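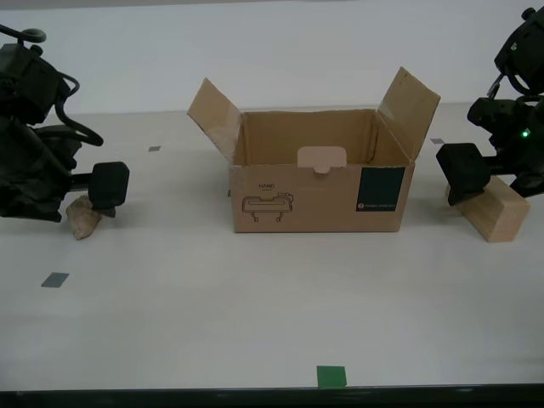
**Zalgate Open Day Team, Manipulation Workshop**

Hi, I'm Marisol, and I'm looking for people to come and be our audience, our hecklers and (if you fancy it) our packers for a morning in December!

We run a two-armed packing setup here at Zalgate, and every winter we open the doors and let people watch it work. Pick up a thing, get it into a cardboard box, do it again with a thing of a different shape. Sounds easy, right? Come and see how you feel after the lumpy ones. We use wood blocks, stones, whatever's on the shelf, and you're welcome to bring something from home as long as it fits in one hand and won't leak.

I need 8 participants for the hands-on part. You'll get a short intro from Yutong Yuan, who wrote most of the software, then you'll choose objects, set them out on the table and tell us where you think the arms will struggle. After that you fill in a two-page form and we feed you.

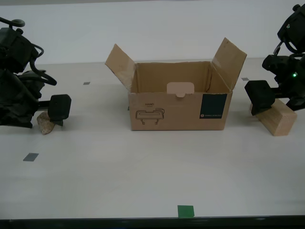
No tech background needed, really. Last year one of our best participants was a retired baker who had a lot to say about how we hold things, and we changed two settings after she left. What I do need is for you to be 18 or over, fine with standing for a while, and happy to say out loud when something looks wrong to you.

Doors open at 9 in Room 2481, up the stairs from the Alemayehu entrance. There's an elevator too, just ask at the desk. We'll be done by lunch. Participants get a gift card and parking, and if you only want to watch, come along anyway, you don't have to sign up for that.
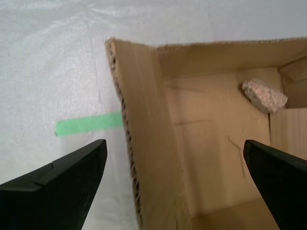
*Stone in the box, grippers at the near side.*

To take part, leave your name with Robel Asfaw at the front desk or write to the workshop inbox with "open day" in the subject line. Tell us about any access needs and what you'd like for lunch (Leif is ordering, and he will get you olives if you don't say anything).

Hope to see you there!

Marisol Maldonado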